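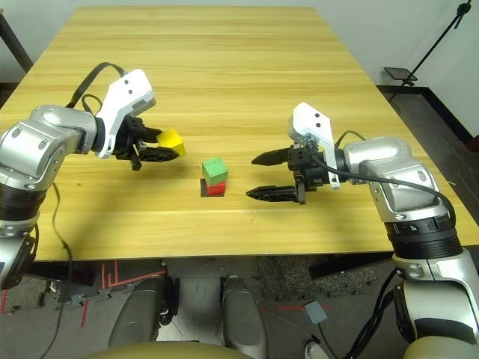 Imprint that lasts: how pad printing wears on promotional pens

The imprint on a giveaway pen is expected to outlive the ink inside it. Often it does not. A logo printed on a smooth plastic barrel sits exactly where the fingers close, and it is rubbed several times a day by skin, pocket cloth and the bottom of a bag. Buyers usually compare price, barrel color and setup charge. Wear resistance rarely appears on the quote.

Bunberg, a contract decorator that prints for promotional distributors, began keeping wear records after a dental office returned a carton of pens in July. The name of the practice was legible on all of them. The phone number was not. Production manager Leena Rantala pulled the job ticket and found the artwork had been approved with a hairline typeface, in one color, on a glossy barrel with no pretreatment.

"The ink was fine and the machine was fine," Rantala says. "The line weight was too thin to survive handling. We printed what was on the proof."

Pad printing transfers ink from an etched plate to the product by way of a silicone pad. The plate holds a very thin layer of ink, and a fine stroke holds less of it than a broad one. The edges of a stroke fail first, so a thin stroke is nearly all edge. Bunberg now flags any positive line under a set width and asks the customer to sign off a second time. Reversed type, where the barrel color shows through a solid block, has the opposite problem: ink spreads inward and closes the counters of letters such as a and e.

Surface matters as much as artwork. Some barrel plastics take ink directly. Others need a pass of flame or corona before printing, and the effect fades if the parts then sit in a warehouse. Joni Suominen, who runs the pretreatment line, writes the hour of treatment on every tray and prints the same shift where he can. Rubberized barrels, popular for their feel, bring a further complication. The coating itself may come off with the imprint attached, and no change of ink will prevent it.

The shop's test is simple. Cured pens are clamped in a jig and rubbed with a weighted cloth pad, first dry and then with hand lotion. In one series of 296 pens, 17 failed the dry test and 5 of those came from a single tray that had missed its treatment window. Lotion was harder on the prints than dry cloth. Hand sanitizer was harder still, and medical customers are now quoted a two-part ink with a hardener as standard. It costs more, has a short pot life and needs several days to reach full cure. Rush orders are the usual casualty. A pen boxed the morning after printing can look perfect and scuff in transit.

Laser engraving avoids ink altogether on coated metal barrels. Drarnum, a distributor with mostly banking and legal clients, has moved its metal pens to engraving and left plastic with pad printing. Account manager Busisiwe Joubert says the limit is color. A client with a two-color mark has to accept the tone of the metal beneath the coating, and some will not.

Placement is the cheapest correction available. The area by the clip is touched less than the grip, though it is smaller and often curved in two directions. On an order of 811 pens for a credit union, Joubert moved the web address beside the clip and left the name alone on the barrel. There was no added setup charge, as both fit on one plate.

Buyers who want to check a supplier can ask for the following in writing: ink system, pretreatment, cure time before packing, and minimum line weight. A preproduction sample should be on the same barrel, in the same color, as the order. A sample on a white barrel says little about the same ink on translucent blue.

Rantala keeps the returned dental pens in a drawer at the proofing desk. The practice reordered in a bolder typeface, without the fax number.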